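Wadmont Home Extensions
Posts by Duarte Veloso, Technical Office
2018-03-22

This site uses cookies to remember your preferences. By continuing to browse you accept their use. Accept | Settings

1/ The Technical Office receives many letters on the subject of replacing a conservatory roof with a solid, insulated one. The posts that follow set out our position for homeowners in Rosden and Pelomton. They concern existing conservatories only. New construction is covered by separate guidance.

2/ A conservatory roof made of polycarbonate sheet or older glass loses heat quickly in winter and admits a great deal of it in summer. Many owners report that they stop using the room for several months of the year. A solid roof is one remedy. It is a significant piece of building work and should be treated as such.

3/ The first matter is weight. Polycarbonate is very light, and the frames beneath it were often chosen with that in mind. A tiled or slated roof places a greater load on the window frames, the corner posts and the footings. No quotation should be accepted until all of these have been inspected by a competent person.

4/ Inspection of the footings requires at least one trial hole, dug beside the base wall and outside any line of pipes. The surveyor will record the depth and width of the concrete and the kind of soil beneath it. In Pelomton, where clay is common, we ask for a second hole at the corner nearest any large tree.

5/ Window frames are inspected next. Older vinyl frames may have no metal reinforcement inside them. The surveyor can usually establish this by removing a single trim piece. Where reinforcement is absent, new posts can be set at the corners to carry the load, and the existing windows may then remain in place.

6/ The ring beam, which runs around the top of the frames and receives the feet of the rafters, is replaced in every case by our crews. We do not reuse the original eaves beam, whatever its condition. Owners comparing quotations should check whether this item has been included.

7/ On permits: a change from a translucent roof to a solid one generally requires the approval of the local building department. The rules differ between towns, and owners should put the question to their own department before signing a contract. A contractor's assurance that no permit is needed should be obtained in writing.

8/ The completed file should contain the permit, the structural calculation, the inspection record and the roof warranty. Prospective buyers of the house will ask for these papers. Owners who have mislaid them may write to this office, quoting the contract number.
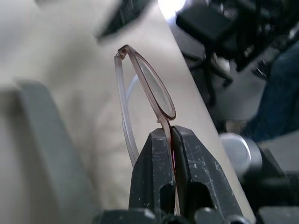 Page last changed: 2018-03-22

9/ Insulation is placed between the rafters and again beneath them. For the system we fit most often, developed with our partners at Aliyu, the rafters are 190 millimeters deep and a further 100 millimeters of rigid board is fixed below. The ceiling is therefore lower than the old one at the eaves, and owners should allow for this when choosing blinds or tall furniture.

10/ Ventilation is frequently neglected. A cold roof requires a clear air path above the insulation from the eaves to the ridge. A warm roof, in which the insulation lies above the rafters, does not. The quotation should state which of the two is offered. If it does not, please ask.

11/ Daylight deserves equal thought. A fully solid roof will darken the conservatory and also the room behind it. We recommend that the owner stand in that inner room on a dull afternoon and consider how much of its light arrives through the conservatory.

12/ Roof windows restore a good part of what is lost. Our usual unit is 595 millimeters wide and fits between two rafters without any alteration to the structure. Wider openings call for doubled rafters on each side and must appear in the calculation. They cannot be added once the ring beam has been made.

13/ The position of a roof window matters as much as its size. A window set high on the slope sends light deep into the house. One set low gives a view of the garden from a chair but does less for the inner room. On south-facing slopes we advise an external blind.

14/ Height above neighboring windows should be checked early. Replacement roofs are often steeper than the originals, and the new ridge may reach an upstairs sill. At a house in Rosden last August the available height between the eaves and the bedroom sill was 1610 millimeters. A shallower pitch was adopted, with a tile approved for that slope.

15/ The junction with the house wall is sealed with lead flashing cut into the mortar joints. Surface-fixed strips and sealant are not accepted by this office as a permanent detail. Where the wall is of rough stone, a chase is cut and the flashing is stepped.

16/ Gutters: a solid roof sheds rain in much the same quantity as the roof it replaces, but box gutters shared with a neighbor need particular care. The neighbor should be informed in writing before work begins, and access for later cleaning should be agreed at the same time.

17/ Electrical work is best settled before the ceiling is closed. Owners should mark the position of every light, fan and heater on the drawing and sign it. Changes requested after the ceiling boards are fixed are charged at the daily rate set out in the contract.

18/ Heating is a separate question. A better roof does not make a conservatory part of the heated house for the purposes of the building rules. The doors between the two should normally remain. Owners who wish to remove them should tell the surveyor at the first visit, as the walls, floor and glass will then need to be assessed as well.

19/ The floor is the part most often forgotten. Many conservatory slabs were laid without insulation. Lifting the finish and laying insulated board will raise the floor level, and the door thresholds must be measured first. Where a level threshold is needed for a wheelchair or walker, please state this on the inquiry form.

20/ During the work the room will be open to the weather for a short period. Our crews fit a temporary cover at the end of each working day. Furniture, plants and floor coverings should be removed beforehand. We regret that we cannot store household goods.

21/ Payment is made in stages: on delivery of the frame, on completion of the weatherproof layer, and on final inspection. We do not request full payment in advance, and owners should be cautious of any firm that does.

22/ Some conservatories are not suitable for a solid roof. Where the footings are shallow and cannot be strengthened at a reasonable cost, new glass with a solar coating may be the better choice. The surveyor is instructed to say so plainly in the report.

23/ Questions on structure may be addressed to Femi Oyewole, Survey Manager, at the Pelomton office. Questions on contracts and warranties should be sent to the Rosden office. Please include the address of the property and, if available, the year in which the conservatory was built.

24/ A further set of posts will deal with side walls and the replacement of full-height glass panels with insulated brickwork.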